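The Dogar tissue box: is a wooden cube worth the money?

By Shazia Memon
May
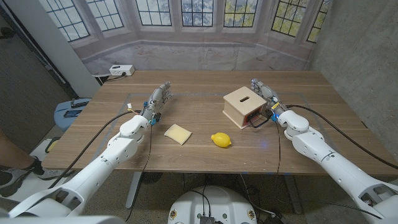
The wooden box on the table, with a lemon and a sponge.

Kerance sells the Dogar as "a quiet home for your tissues". I have been suspicious of tissue box covers for years. You buy a cardboard box that already does the job, then you buy a second box to hide it in. So when Shirin Kazemi on the homeware desk asked me to write up the listing, I said I would only do it if I could say what I thought.

What you get is a light wooden cube with an oval slot in the top and a black wire handle or loop on the front. There is a thin line of orange-red low down on the front as well, which I didn't notice at first and now rather like. It costs 14 pounds, and Kerance gives the stock code as 1487.

The maker's blurb claims it "suits any room". I doubt that. It is pale, and on a darker table like our walnut-toned one it stands out quite a lot. If you want something that disappears, buy a darker one. If you want something to break up a big brown tabletop, fair enough, it does that.

The wire loop

I can't get very excited about this. The blurb calls it a carrying handle, but it is on the front and not the top, so if you lift the box by it the whole thing tips towards you. I pick it up by the sides, like any other box. Shirin hangs a pen from hers. You may think of something better.

The slot

The oval is cut straight into the top face. Cube packs of tissues fit, and the first few come up nicely. Once the pack is half gone you have to put your fingers in and fish about, exactly as you do with the cardboard. Kerance says the slot "delivers every tissue perfectly". Mine doesn't. Flat family packs are the wrong shape and won't go in at all, and the listing ought to say so near the top where people will see it. The pack holding 70 is the one I used.

Other uses

The product page suggests string, dusters, plastic bags and "kitchen bits". String worked, if you start from the middle of the ball. Plastic bags worked too, although they come out in clumps. I would leave out the kitchen bits. The slot is too narrow to get a hand through in comfort, and a lemon or a washing-up sponge is better off in a bowl or by the sink where you can reach it.

Cleaning

Wipe with a barely damp cloth and dry it straight away. The instructions mention a special Rusix wood balm, sold separately of course. I haven't bought any and don't plan to. Tea left on the top for an afternoon gave me a faint ring that is still there, so treat the finish as fairly thin whatever the leaflet says.

Compared with the Admont

The Admont cover is 3 pounds cheaper, has no loop and comes with a round hole. It is lighter and slides about when you pull a tissue one-handed. The Dogar stays put better. I wouldn't call that a huge difference, but it is the one I noticed most from day to day.

Should you buy it?

If your tissues live on a shelf in the bathroom, save your money. If they sit out on a table all winter and the printed flowers on the cardboard annoy you, the Dogar is tidy and seems decently put together. I would pay full price for one. I wouldn't buy the matching set for every room, which is what the page will try to sell you next.

Returns are accepted if the box is unused and the leaflet is still inside.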